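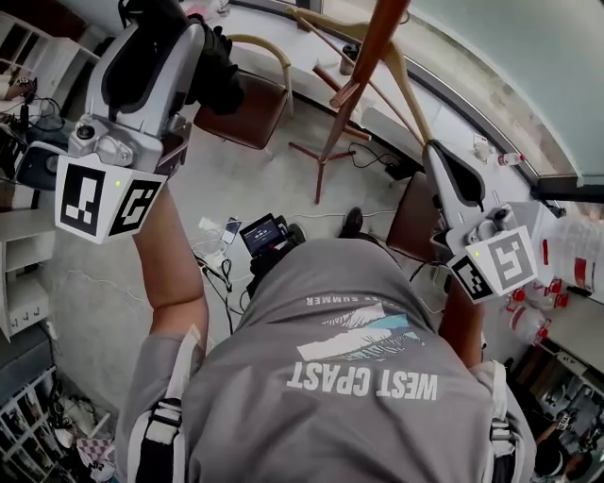
Bare concrete floor, coat rack and chairs: sealing and levelling

Forum: Floors and Surfaces
Started by lurotgate_m, 16/07/2026

lurotgate_m
I have a ground floor room with a bare concrete slab, pale grey, finished smooth but never sealed as far as I can tell. One thin crack. There is a freestanding wooden coat rack with splayed legs and a couple of brown-seated chairs which get moved daily. Three questions.

1. Does a hairline crack need filling before a sealer goes on, or will the sealer bridge it?
2. The rack rocks. Is the fix on the leg or on the floor?
3. Is there a felt pad that stays on when dragged over concrete?

The room is 4 m on its short side. I would like to keep the look of the slab, so no paint and no vinyl.

screedandlevel
A penetrating sealer will not bridge anything. It goes into the pores and leaves the crack as it was. A film-forming one will skin over it and then split along the same line. Before you fill, find out whether it is moving. Pencil a tick across it at both ends, write the width next to each and come back in two months. If the width is the same, it is shrinkage and you can leave it alone or fill it with a low viscosity resin.

tanner_oak
Disagree on waiting. If you can't get a fingernail in it, fill it and move on. I did mine in May with Zistport crack resin, two passes, rubbed back with a 40 grit disc and then a finer one. You can see the repair in low sun and at no other time.

screedandlevel
40 grit on a smooth slab will open the surface and the patch will take sealer darker than the rest. That is the line you are seeing in low sun.

tanner_oak
Possibly. It has not bothered me.

Matilde Amaral
On the rack. Splayed legs on a single pole nearly always rock for one of two reasons: a loose joint where the legs meet the pole, or one leg slightly long. Turn it upside down and try each leg by hand. Any play at the joint, take it apart, clean off the old glue and redo it. If the joints are tight, stand it on something you know is flat (a sheet of glass, a worktop) and see if it still rocks. If it doesn't, the floor is out and you shim the leg that lifts. Do not saw anything until you have done the flat surface test.

lurotgate_m
Flat on the worktop, rocks on the slab. Joints are tight. So it is the floor.

Matilde Amaral
Then a hard shim, cork or leather, glued under the one leg. Mark its position on the floor with a bit of tape, or the next person to move it will undo the work. Also spread the coats out. A rack loaded on one side will tip before the wobble is ever a problem.

kettleford
Stick-on felt on concrete lasts about as long as the walk back from the shop. The dust gets into the adhesive edge and the pad walks off. Use nail-on glides, plastic for unsealed concrete. I have Frei ones under four chairs and the only failure was where I split the leg by not drilling a pilot hole.

Albertina Coelho
Plastic glides leave grey marks on an unsealed slab and scratches on a sealed one. For a sealed floor I would use screw-on felt, the kind with a metal cup. Clean them with a stiff brush when you do the floor. They pick up grit, and a gritty felt is sandpaper.

kettleford
Mine have left no marks, but my slab is power floated and very hard. Yours may be softer.

Albertina Coelho
Which is why I would seal first and choose the glide second. Test with a few drops of water. If they darken the concrete inside a minute it is open enough to mark.

lurotgate_m
Darkened in well under a minute. Sealing first, then. Any preference on product? I was looking at Vement.

screedandlevel
Any silane or siloxane type sold for interior use will do. Read the coverage on the tin and halve it for the first coat on an open slab. Vacuum, then damp mop, then leave it to dry properly. Keep any power adapters and trailing leads off the floor until it has cured. Cable left on fresh sealer leaves an outline that you will not get out.

tanner_oak
Cover the window sill as well if you spray. I used a roller for the edges and still had to wipe the sill down.

lurotgate_m
Roller it is. Pencil ticks are on the crack, widths written beside them. I will seal up to a strip 50 mm either side and do the rest once I have the second reading.

screedandlevel
You will see the join.

lurotgate_m
Then I will wait and do the lot at once. Cork shim goes on tonight.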